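Dividing Perennials Before They Leaf Out
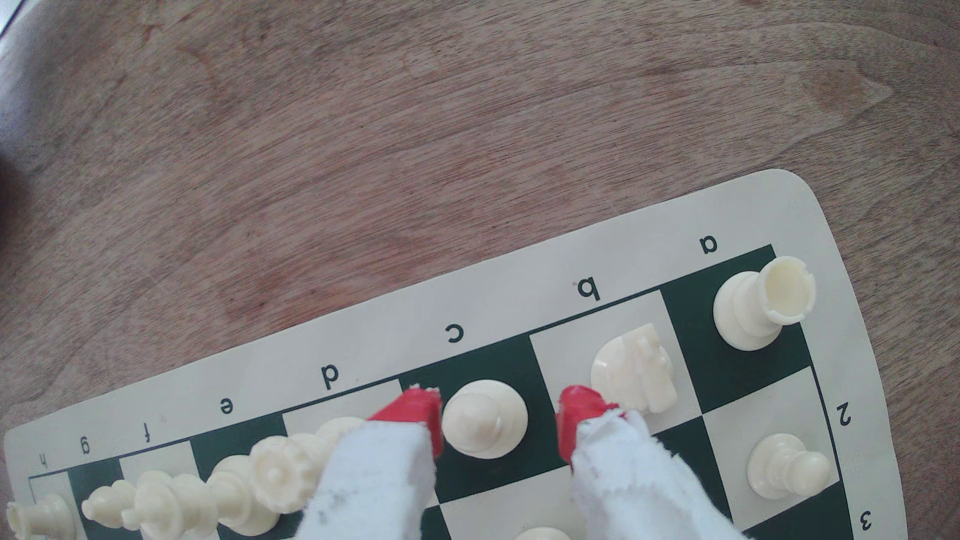 A white rook in the corner of a green and cream board.

2/17/20

Winter is a good time to decide which clumps need splitting. Daylilies, hostas and asters that bloomed poorly last summer, or that have a bare spot in the middle, should be at the top of your list.

Wait until the ground has thawed and the new shoots are up 2 inches or so. Water the day before if the soil is dry. Cut a circle with a spade several inches outside the clump, then pry from all sides until it lifts. Shake off the loose dirt so you can see the crowns.

Small clumps pull apart by hand. Old hostas need a knife or a sharp spade. Leave three to five shoots on each piece and throw out the woody center. Replant at the same depth as before, 15 inches apart for daylilies and wider for big hostas. Keep the roots shaded while you work. Water well and mulch lightly, but keep the mulch off the crowns.

Leave peonies and bearded iris alone for now. Peonies are best moved in fall, and iris a few weeks after they bloom.

Idris Trevor will have extra divisions from the Rowlands bed again this spring. He potted 13 daylilies last year and they went fast. If you want some, put your name on the sheet at the Prokmont greenhouse. Bring your own pots.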